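Chapter 8
Shared Workspaces and the Handling of Objects by Two Arms

Chapter 7 dealt with a single arm working alone in a guarded cell. The present chapter takes up cells in which two arms can reach the same object. Most of the rules already given still apply, but the limits on speed, grip force and reach must now be set for the pair.

The site code used at the Laxdal training center treats any volume that both arms can enter as a shared zone. The zone is drawn on the cell plan before the first program is loaded, and it is drawn again whenever a mounting plate is moved. Within it, one arm is named as the holding arm and the other as the receiving arm. The holding arm does not open its gripper until the receiving arm has reported a closed grip – a timer is not accepted as a substitute for that report.

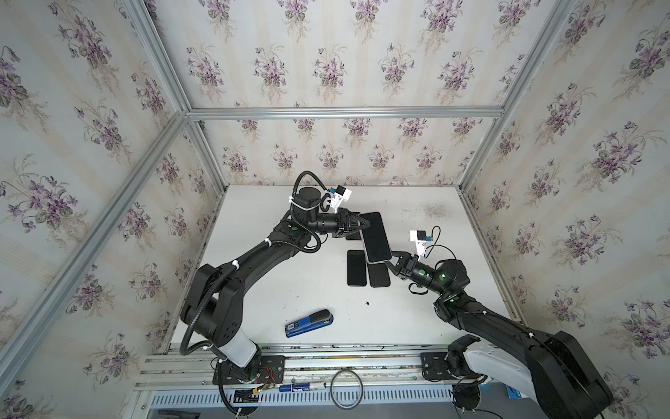

Figure 8.1. Two arms with their grippers on one smartphone, inside a three-walled enclosure.

Cables deserve the same attention as joints. In Figure 8.1 a corrugated conduit runs along the outside of the left arm and is held by two cable ties. Inspectors should confirm that conduit of this kind has enough slack for the full range of motion and that no loop can enter the path of the other arm. Loose items on the table are to be listed in the task sheet if they belong to the task and removed if they do not.

Valter Hovland's review of the Kenley cells covered 1,297 handovers. Roughly 50 ended in a protective stop, and 17 of those were traced to an outdated cell plan. Section 8.2 sets out how such plans are kept current.

Last updated: September

Comments

mtorres_lab: Is the shared zone measured from the gripper tips or from the wrist? Section 8.1 isn't clear to me.

Dana P.: Tips, with the fingers fully open. See the note under Table 8.2.

cirnport_tech: The link to the blank task sheet is broken.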